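About us

Cirnar is a small firm that looks at walls. Retaining walls mostly, boundary walls, the backs of old terraces, anything holding up a bank of wet earth with people living underneath it. We survey, we report, we tell the owner what needs doing and how soon. We don't do the building work ourselves and never have.

Started with one van and a borrowed level. Now 10 of us, two offices, far too many mugs. Most of the work comes from housing associations and parish councils, plus private owners who've noticed a crack and lost a night's sleep over it. Ring us. A crack is often just a crack. 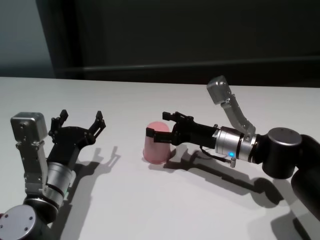
The bit people ask about first is cost. A basic visit is a fixed price, quoted before we come out, and covers one wall up to 35 metres. Longer than that and we'll need to look at a map with you first. Reports go out by email, plain wording, photos in the back. If something is urgent you get a phone call the same day, not a paragraph on page nine.

What we look for – leaning, bulging, blocked weep holes, tree roots, soil piled up against brickwork that was only ever meant to be a garden wall. Drainage more than anything. Water sits behind the wall, weight goes up, rain carries on. Most collapses we get called to after the event had a drain somewhere that hadn't been cleared in years.

We also run Lennox, our out of hours line. Fire crews and councils use it when something has come down and they want to know if the rest is going to follow. Can they send people in, do next door need to be moved out, which side to prop. Somebody picks up at any hour. Lennox took 102 calls in its first year, wich was more than we'd staffed for. We've staffed for it since.

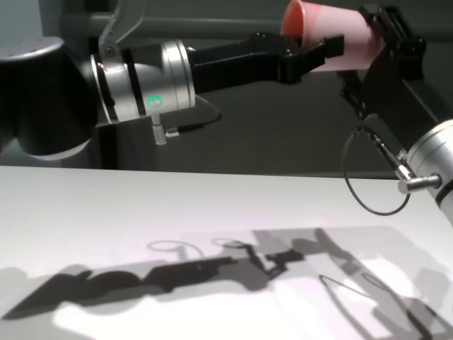
FLENDBY, 8/31/21

Our second office is now open, above the bakery on the main street. Parking round the back, two spaces, please don't block the bakery's door. Flendby covers everything east of the river, including the Jirnodmont estate, where we've been checking the hillside walls every May and will carry on doing so. There are 70 separate walls up there, all on one register, and residents can ask to see the entry for theirs. Just email with your house number.

If you're already a customer nothing changes. Same phone number, same people, post still goes to the old address untill we say otherwise.

A few other things. We're insured for the advice we give and will send the certificate if asked. We don't take commission from builders. We'll give you a list of firms who've done decent repairs on walls we've surveyed, but who you pick is up to you. Second opinions welcome, even on our own reports.

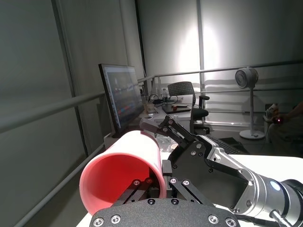
A resident at Jirnodmont wrote to tell us that the surveyor had found the bulge behind her shed before she'd got round to mentioning it, and that the report was the first one she'd managed to read to the end. She also said we should answer emails quicker. Fair. We've moved to a shared inbox, and you should now hear back within two working days.

Jobs – nothing open just now but send a CV anyway, we keep them. Graduates fine. Must be OK with mud and ladders, driving licence needed.

Office hours are 8 till 5, Monday to Friday, both offices. Outside those times use Lennox, but only if a wall has moved or come down. Keep well back from it while you ring.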